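Storar H2 Hand-Held Gripper
Demonstration tool for the Irberg sorting cell

Overview
The Storar H2 is a two-finger gripper carried by a person. An operator uses it to perform a handling task by hand, and the recorded movements are used to train the Irberg cell on the same task. The finger geometry matches the cell's arm-mounted gripper, so no conversion step is required between the two.

The H2 is sold to plants and training shops that handle light, mixed items: small bottles, caps, boxed parts, fittings. It is not rated for glass under pressure or for sharp stock.

Specifications
Fingers: two, opposed, with textured pads on the inner faces
Maximum opening: 100 mm
Overall length: 330 mm
Weight without cable: 969 g
Pad set: replaceable, part no. 295
Connection: cable to shoulder harness
Compatible software: Altix Record, Altix Review

What changes on the floor
Sites that move repetitive picking to the cell usually keep the same crew. The work is divided differently. Operators who used to pick full time now spend part of the shift recording new items, part clearing rejects, and the rest on packing and changeovers.

Recording is tiring on the wrist. Segers, which runs the cell on two lines, rotates the tool every 30 minutes and counts recording time as skilled work on the pay sheet. Line lead Celina Bednarek asked for the rotation after the first month. She also moved recording to the start of the shift, when the aisles are clear.

Operators need one half-day of instruction. Prior robot programming is not required. A person who knows the items well will generally produce better recordings than a technician who does not.

Work area
Any stable surface or open container can serve as the pick area. Keep the cable behind the operator's arm. Printed markers must stay in place for the whole recording; if one is moved, start a new session. Other staff may work nearby, but should not reach into the pick area while recording is on.
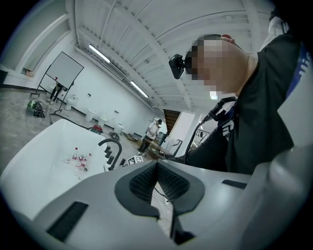 Recording bottle handling at a white tub, with a marker box beside the faucet.

Maintenance
Wipe the pads with a damp cloth at the end of each shift. Replace both pads together when the raised pattern is worn flat. Do not use solvent on the shell.

Supplied with
Gripper, harness cable, one spare pad set, printed markers, carrying case. The head mount is ordered separately.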